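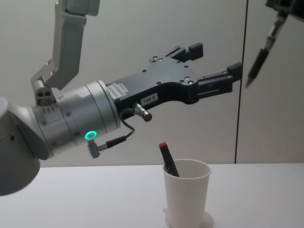
4. Recording and scoring the marker-and-cup task

Filed under: Documentation / Two-arm manipulation / Miah method

We use cookies to remember your settings on this site. Accept all | Only necessary

This section is for a person who has already finished Section 3 (mounting, cabling, first power-up) and wants to repeat the marker-and-cup result from the Miah report. It covers the table, the recording of demonstrations, the training run and the scoring. The steps were written for the Jillier bench, but they should work on any bench with two arms that face a shared table.

In the Miah method, the two arms are not programmed separately. One policy sends commands to both of them, and before each motion it predicts which arm should wait. We call this prediction the "hold signal". Most of the work in this section has the purpose of giving the hold signal good examples to learn from.

4.1 What you need

- Two arms, each with a parallel-jaw gripper, calibrated in the same table frame
- One cup with straight sides and a matte surface
- Two markers, with caps of different colors if possible
- The Cundex recorder, installed on the control computer
- A fixed camera and one body camera for the operator

Note: A white cup on a white table is the difficult version of the task. The edge of the cup is hard to find for the vision part. All results in the Miah report use the difficult version, so please do not change the cup color if you want to compare your numbers with ours.

4.2 Preparing the table

1. Clean the table with a dry cloth. Old marker lines on the surface will confuse the cup detector.

2. Put the cup inside the start area. The start area is drawn in the Cundex overlay and you will see it only on the screen. Nothing is drawn on the table itself.

3. Stand one marker in the cup with the cap up. Let it lean as it wants. Do not straighten it by hand.

4. Give the second marker to the right arm. Open the gripper from the jog menu, hold the marker vertical between the fingers, and press Close Slow.

5. Move the left arm to its ready pose. The gripper should be open, higher than the cup, with the fingers pointing to the right side of the table.

6. Look at the status ring of each arm. It must be green before you continue. If it blinks, go back to 3.6.

CAUTION: When you do step 4, your fingers are between the jaws. Set the grip force to Low first and keep the other hand on the stop button. Close Slow is slow, but it does not stop by itself when it touches a hand.

CAUTION: The cable between the wrist and the gripper needs a loose curve. If it is pulled tight in the ready pose, it will come out of the connector when the wrist turns. Make it loose again before every session. We lost a full Saturday of recording to one half-connected cable, and the log showed no error at all.

4.3 Recording demonstrations

A demonstration is one complete run: the left arm takes the standing marker out of the cup, the right arm puts its own marker in, and both arms go back to ready.

1. In Cundex, choose New Session and then the template "cup_swap".

2. Check that both joint streams and both camera streams are listed. The clock offset next to each stream should be shown in black. Red means that the clocks do not agree, and you must press Sync.

3. Press Record and wait for the tone.

4. Guide the left arm to the marker in the cup. Take it below the cap. If you take it by the cap, the cap may come off and the run cannot be used.

5. Lift until the lower end is free of the rim, then move to the left.

6. Keep the left arm still and press the hold pedal. This is the moment which the hold signal learns from, so press it every time, also when it feels unnecessary.

7. Guide the right arm over the cup and lower its marker.

8. Open the right gripper. Move both arms back to ready.

9. Press Stop and mark the run as Good, Poor or Discard.

Note: Please keep the Poor runs. In our first training we removed them, and the policy became very sure of itself in positions it had never seen. The Miah report uses Good and Poor runs together, with a lower weight for Poor.

Note: Move the cup by a few centimeters between runs, and turn it also. It is easy to forget this after lunch — the runs become nearly identical and you will see it only in the scores.

For the published result we recorded 1,369 runs on the Jillier bench. After the Discard runs were taken out, 855 remained for training. That is a big loss, and most of it came from dropped caps and late pedal presses in the early sessions. A team which starts with this guide should lose fewer.

4.4 Training

1. Export the session folder with Cundex > Export > Training Set. Leave "trim idle time" switched off. The idle time of the waiting arm is part of the data.

2. Copy the folder to the training computer and start the script miah_train with the settings file from the same folder.

3. Watch two curves: the motion error and the hold error. The motion error goes down quickly. The hold error stays flat for a long time and then falls.

4. Do not stop the training while the hold error is flat. Most people who wrote to us with bad results had stopped in this part.

5. When both curves are steady, save the checkpoint and write the cup type in its name.

If the hold error never falls, check the pedal channel in a few runs. At the Pristeck site the pedal was connected with the signal reversed, and the policy learned to wait exactly when it should move. It was a very polite robot, but it did not finish the task.

4.5 Scoring

1. Load the checkpoint and set the speed to 40 percent for the first trials.

2. Prepare the table as in 4.2, with the cup in the first position of the scoring list.

3. Press Run and take your hands away from the table.

4. Give one point when the first marker is out of the cup and still held by the left gripper. Give one more point when the second marker stands in the cup after the right gripper has opened. The best score for a trial is therefore 2.

5. If the cup falls, the trial is zero, even if a marker was moved correctly before.

6. Write down the score before you touch anything, then continue with the next position.

CAUTION: Do not reach in to save a falling cup. The arms do not see your hand, and the hold signal is not a safety function. Use the stop button and let the cup fall.

Note: We report the score for each cup position and not only the mean. The positions near the far edge of the start area are clearly weaker — the left gripper comes in at a flat angle there and pushes the rim. We have not solved this. A longer finger helped a little, but it made the near positions worse.

4.6 Known problems

The left gripper closes on air next to the marker. The camera calibration has moved. Repeat 3.4, and tighten the camera mount.

Both arms wait and nothing happens. The hold signal is high for both arms at the same time. Lower the hold threshold one step in the settings file. If it happens again, you need more runs with a slow right arm.

The second marker lands on the rim. Check how it sits between the fingers. A marker held with too much tilt will miss, because the policy has no measurement of tilt after the grip.

The status ring goes off during a run. Press stop, support the arm, and see 3.8 before you switch the power on again.

Continue to Section 5: Changing the object set

14 shares | 3 comments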